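Le devis
Nouvelle, septembre 2022
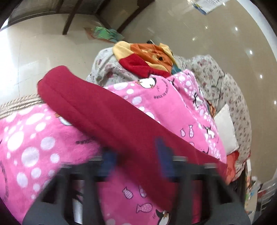 La couverture aux pingouins.

Le devis de Baumgartner tenait sur quatre pages et Traian Bucur n'en croyait pas une ligne. Il l'avait étalé sur le rebord de la fenêtre, faute de table, et le relisait avec un crayon à la bouche, comme on relit la lettre d'un parent qui veut emprunter de l'argent.

« Dépose de l'existant », disait la première ligne. L'existant, c'était le carrelage de la salle de bains, posé par le précédent propriétaire, un monsieur Ammann, Rupert Ammann, qui avait tout fait lui-même et en avait été fier jusqu'au jour de la vente. Il avait laissé dans un tiroir le mode d'emploi de la chaudière et une liste des « petites choses à savoir ». La liste n'était pas longue. Traian s'en méfiait pour cette raison.

— Ils comptent 42 mètres carrés, dit-il.

Notburga Imhof, dans le couloir, essayait de faire entrer une étagère dans une niche trop étroite.

— Et alors ?

— La salle de bains n'a pas 42 mètres carrés. On n'habite pas un hammam.

— Avec les murs, peut-être.

Il avait compté les murs. Il les avait mesurés deux fois, avec le mètre ruban et ensuite avec l'appareil à laser prêté par son beau-frère, qui donnait un chiffre différent à chaque pression du bouton. Même en carrelant le plafond on n'y arrivait pas. Il entoura le 42 et mit un point d'interrogation à côté, puis un deuxième.

Le carreleur vint à la fin de la matinée. Il s'appelait Reisinger, Rupert Reisinger, et Traian trouva que cela faisait beaucoup de Rupert pour une seule salle de bains. L'homme était grand, aimable, avec des genouillères qu'il gardait même debout. Il posa la main à plat sur le mur au-dessus de la baignoire et resta ainsi un moment, l'air d'ausculter.

— Ça sonne creux, dit-il.

— Vous n'avez pas tapé.

Reisinger tapa. Cela sonna creux, ou du moins cela fit un bruit, et Traian n'avait aucun moyen de savoir si c'était le bon. Il tapa à son tour sur le mur d'en face, pour comparer. Le même bruit.

— Celui-là aussi, dit Reisinger avec une nuance de regret.

Il parla ensuite de l'étanchéité. Il y avait une membrane, la Darkine, qu'il posait partout désormais et qui coûtait 109 francs le rouleau. Il y avait une colle, la Tritik, sans laquelle la membrane ne valait rien. Traian demanda ce que valait la colle sans la membrane. Reisinger réfléchit honnêtement à la question et répondit que ça dépendait du support.

— Et les 42 mètres carrés ?

— Il y a les chutes.

— Combien de chutes ?

— Les coupes, les angles, la niche du savon. Vous voulez une niche pour le savon ?

Traian n'en avait jamais voulu. Mais Notburga était apparue à la porte, de la poussière dans les cheveux, et elle dit que oui, une niche, ce serait bien, à hauteur de coude. Reisinger nota quelque chose sur son téléphone. La niche, on l'apprit plus tard, valait 139 francs à elle seule, sans le savon.

Quand il fut parti, ils mangèrent du pain et du fromage assis sur des seaux d'enduit. Il manquait encore l'évier, et l'eau de la cuisine venait d'un tuyau d'arrosage passé par le soupirail.

— Tu penses qu'il ment, dit Notburga.

— Je pense qu'il arrondit.

— Tout le monde arrondit. Toi, tu avais dit qu'on serait installés en février.

Il ne répondit pas. En février ils avaient arraché la moquette de l'étage et trouvé dessous une autre moquette, et sous celle-là du linoléum, puis des journaux, et il avait fallu huit jours pour arriver au plancher. Il avait lu les journaux. On y parlait d'un dancing, le Clultusau, qui refaisait sa piste pour une somme ridicule et promettait aux clients un parquet pour cent ans. Traian avait cherché l'adresse. Il y avait maintenant à cet endroit un parking.

Il appela Vaughan Wihongi dans l'après-midi. Vaughan avait rénové trois maisons et divorcé pendant la deuxième ; il passait pour un connaisseur. Il se fit lire le devis en entier, en mâchant quelque chose.

— Combien, en tout, pour la main-d'œuvre du mur ?

— 1315.

— C'est louche.

— Trop cher ?

— Non, pas assez. À ce prix-là, il va te trouver un tuyau.

— Quel tuyau ?

— On ne sait pas encore. C'est le principe.

Traian écrivit « tuyau » dans la marge. Il demanda à Vaughan ce qu'il ferait à sa place, et Vaughan dit qu'il laisserait le carrelage comme il était et qu'il fermerait la porte. C'était ce qu'il avait fait dans la troisième maison. Il se lavait au club de natation.

Le soir, Traian alla dans la salle de bains avec un tournevis. Il voulait seulement voir. Il choisit un carreau bas, près de la trappe, du côté où personne ne regarderait, et glissa la pointe dans le joint. Le carreau tint bon. Il poussa plus fort. Il pensait à monsieur Ammann, à genoux au même endroit, un samedi sans doute, la radio allumée, mélangeant sa colle dans un bac à glace. Il n'avait pas l'air d'un homme qui bâcle. Il avait pleuré un peu chez le notaire, et Traian, sur le moment, avait cru à une manœuvre.

Le carreau se détacha d'un coup et ne se cassa pas. Derrière, le plâtre était sec. Il passa le doigt, le sentit, approcha la lampe. Sec, blanc, propre comme une assiette. Quelqu'un y avait écrit une date au crayon, illisible, et un prénom qui n'était pas Rupert.

Notburga le trouva assis par terre, le carreau sur les genoux.

— Alors, c'est pourri ?

— Non.

— C'est une bonne nouvelle.

— Ça dépend de ce qu'il y a derrière celui d'à côté.

Elle s'assit contre la baignoire. Elle prit le carreau, le retourna, regarda les stries de colle au dos, bien parallèles, tirées au peigne par quelqu'un qui avait eu le temps.

— On pourrait le recoller, dit-elle. Repeindre la porte. Garder l'argent pour l'évier.

— Et la niche ?

— J'ai vécu jusqu'ici sans niche.

Il dit qu'il rappellerait Baumgartner le lendemain. Il le dit d'un ton ferme, et elle le regarda comme il regardait les devis. Puis il remit le carreau dans son trou, sans colle, pour voir s'il tiendrait jusqu'au matin.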